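A visit to the Tremska workshop

On Tue 21 April I took the early train to see the shared workshop Tremska, where Sadao Katayama and a few others are building a small rover that should pick up things from a floor. I had read their build notes since July and wanted to see it with my own eyes. The door is in the back yard, behind a bicycle shop, and I walked past it two times before I found the bell.

Sadao met me with tea and a pair of felt slippers. The workshop is 29 square meters, and most of it is shelves. On the main bench was the rover, which they call Plarkton. It has 3 wheels, a flat body cut from plywood, and a mast for the camera. The arm was lying next to it with the shoulder joint open. Sadao was changing a gear there, the second one this month, and he was not happy with the supplier.

I asked how they test the driving when the arm is in pieces. He turned his chair to the computer in the corner. Before a new program may touch the real motors, it must drive 300 runs in a simulated room. They made this room themselves in the evenings. The walls have square tiles, the floor is plain orange, and the objects on it can be moved to another place before each run. 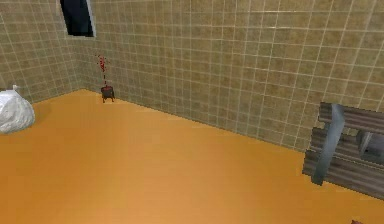 The plain floor was a long discussion in the group. Sadao wanted it easy for the camera at the start, and the others wanted something more like a real kitchen. They agreed to begin easy and make it harder later. The white plastic bag is the object he likes most for testing, as it has no clear shape and the program often takes it for a part of the wall. The wooden slats are also difficult – the program sees the gaps and wants to drive through.

The run counter showed 2926 when I sat down. I was allowed to start one run, and Plarkton went straight to a wall and stayed there. Sadao wrote this in a paper notebook with the hour and my name, so I am now part of the project records.

After lunch we went back to the bench. I held the arm while he pressed the new gear on the shaft, which took three tries and one trip to the drawer for a smaller washer. The motor board is called Skodier and was drawn by a former member. Its connectors are on the wrong side for this body, so the cables make a big loop over the battery. I would turn the board, but he says the screw holes do not match then.

Visitors can come on Tuesday afternoons, if they write before. Bring your own slippers if you have big feet.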